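Paewai Robotics Club forum > Class projects > Sorting task, two baskets

rcosgrove
Our team has the block sort task for May. Blue goes in the back basket, red in the front. We get 14 runs and 4 have to be clean. I want to drop the fixed view and train on the wrist views only.

Fultemier
I wouldn't. From the wrist you can't see both baskets at once, so how does it know which one is the back?

rcosgrove
It learns the order. Blue first, every time.

provow915
Until someone sets the blocks out differently. We lost 2 runs to that last term.

rcosgrove
Fair, but the fixed view doubles our training time. Posting both kinds so people can compare.

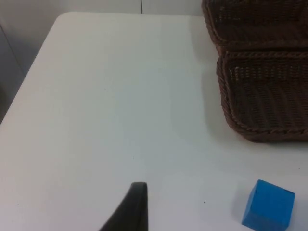
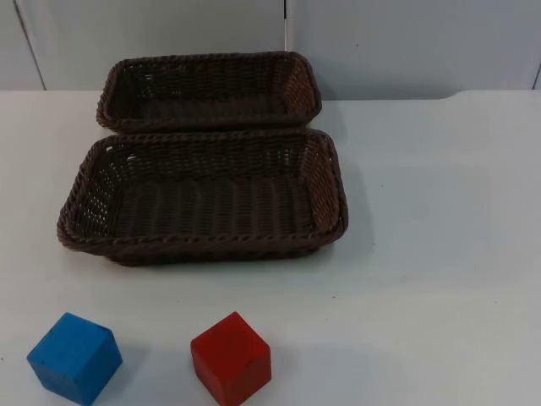
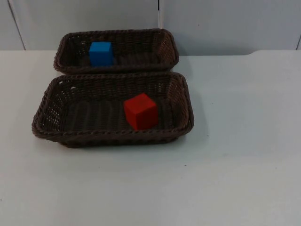
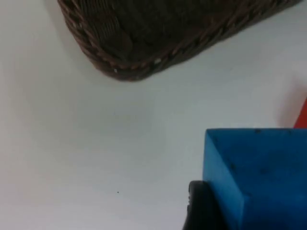
Wiremu Ormsby
Keep the fixed view and cut its resolution in half. Training time was the same complaint on our team, and that took care of most of it. I'd also swap the block positions between runs, or you're only teaching it one layout.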